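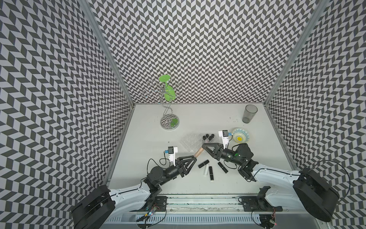 *Wire ornament tree with green leaf pieces, back left of the white table.*

**Product review: Okeke wire ornament tree**
Reviewed by Nneka Nwankwo for the Mindano display catalog

The Okeke tree is a silver tabletop stand with curled metal stems on a round mirrored base. It was kept in use from February and holds light ornaments well. Flat pieces, such as the green leaves, hang best near the top – lower stems tend to crowd them. The mirrored base shows fingerprints and requires frequent wiping. Assembly took around 16 minutes.

The tree is approved for indoor display. Heavier glass ornaments are not advised.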